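Lovura Papers | Household Studies
Home Issues Authors Submit Search
October, Cesel Tatlı

3. Clearing the table

The second part of the study looked at how small goods and spent packaging are sorted at home. We chose a cloth-covered table in a bedroom, as many households in the Steltance survey had told us that such a table collects things that belong elsewhere. The survey had 200 respondents, and almost all of them kept at least one such surface.

We split what lay on the tables into 2 groups. The first was goods still in use, which go back to a drawer, a bag or a basket. Portable packs of wipes belong in this group. They are small and light, and their film creases easily, so a pack can pass for an empty wrapper at first glance. Printing helps here. The pack in Figure 3a names its contents in both Chinese and English and has the word "OPEN" by the flap.
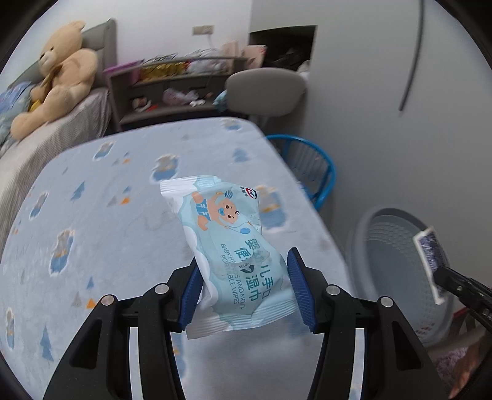 Figure 3a. Small packet of baby hand and mouth wipes over the patterned table cloth.

The second group was packaging and paper. Respondents found cups, wrappers and crumpled paper easy to judge and usually threw them out first. Cartons took longer. A box may be kept for storage or for the barcode, and 11 respondents said they would not discard one without looking inside. In Figure 3b a paper cup, a crumpled wrapper and a ball of white paper lie close to a long lavender box and a white and green carton, and we coded the boxes separately for this reason.

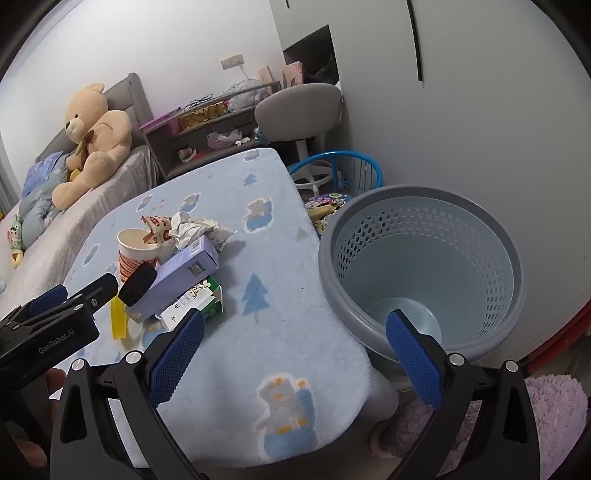

Figure 3b. Cup, paper and cartons on the left half of the table, with a basket nearby.

A soft cloth also affects the work. Flat items are harder to pick up from plush than from a bare top, and a printed cloth can hide small ones. We therefore recorded the type of covering for each table. Results by covering are given in Section 4.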